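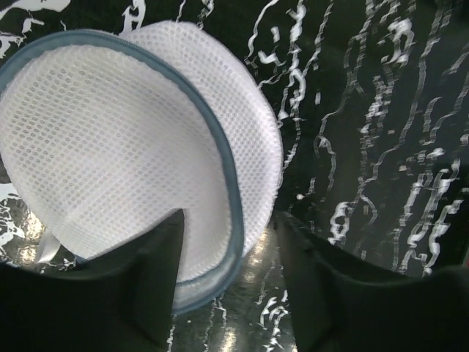 Running in new sleeve bearings on shop machines

Applies to plain bronze and babbitt bushings in bench grinders, older drill presses, line shafts and small lathes. Ball and roller bearings are outside the scope of this page.

Why run in at all

A freshly bored or reamed bushing carries tool marks. Under the shaft, the peaks of those marks touch first and take most of the load. They flatten during the first hours of use, and the heat produced in that time is higher than it will be later. If the full load is applied at once, the heat can climb faster than the housing sheds it, the oil thins, and the bushing wipes or seizes.

Before starting

Clean the bore and the oil groove with solvent and a lint-free rag. Emery dust left in the groove will embed in babbitt and cut the shaft for years. Blow out the oil hole from the inside toward the outside.

Check the clearance. For a small shaft in bronze, the usual shop rule is one thousandth of an inch per inch of diameter, plus a little for high speed. Use the maker's figure where there is one. Turn the shaft by hand through several full turns. A tight spot that stays in one place as the shaft turns points to the bushing or the alignment. A tight spot that travels with the shaft points to the shaft.

Fill with the grade of oil the machine calls for. Do not use a thicker oil "for safety" during run-in. It shears harder, runs hotter and reaches the contact area more slowly.

Measuring temperature

A contact thermometer or a thermocouple taped to the housing is sufficient. Put it on the loaded side, as close to the bushing as the casting allows, and keep it in the same place for every reading. Infrared guns read low on bare, polished metal. A patch of masking tape or flat black paint gives them something to read.

Write down the room temperature as well. The number of interest is the rise above the room, and a cold garage at 7 a.m. will otherwise make a bad bearing look good.

Procedure

1. Run with no load at the lowest speed for 30 minutes. Take a reading every five minutes.
2. Stop, drain the oil if the design has a reservoir, and look at it on a white saucer. Fine bronze haze is normal. Flakes are not.
3. Refill and run at working speed, no load, until three readings in a row agree.
4. Add load in 4 equal steps. At each step, wait for the temperature to level off before going on. The first minutes of a step normally show a quick climb and then a slow drop as the surfaces conform.
5. After the last step, let the machine cool fully and change the oil again.

On belt-driven machines, belt tension is a load. Start with the belt as slack as it will run without slipping and tighten it as part of the steps.

Reading the results

A curve that rises, peaks and settles lower is a bearing running in properly. A curve that rises and stays flat is acceptable if the housing can be touched without discomfort. A curve still rising in a straight line after 30 minutes at one step means stop. Let it cool, check alignment and oil supply, and restart one step lower.

A sudden jump with a change in sound calls for immediate shutdown. Keep the shaft turning by hand while it cools, if this can be done safely with the power disconnected. A shaft left standing in a hot bushing may grab.

Notes on materials

Babbitt conforms quickly and forgives dirt, but softens early. Leaded bronze takes more load and needs a smoother shaft. Oil-impregnated sintered bronze should not be reamed with a dull tool, which smears the pores shut, and should not be washed in solvent, which draws out the oil. Wipe it dry and install it as supplied. For these bushings skip the draining in steps 2 and 5.

Comments

Tymofii Kravets: For step 4, does the order of speed and load matter on a variable-speed lathe?

Jolien Coppens: Speed first, then load. At low speed the oil film is thin, so heavy load there is the worst combination.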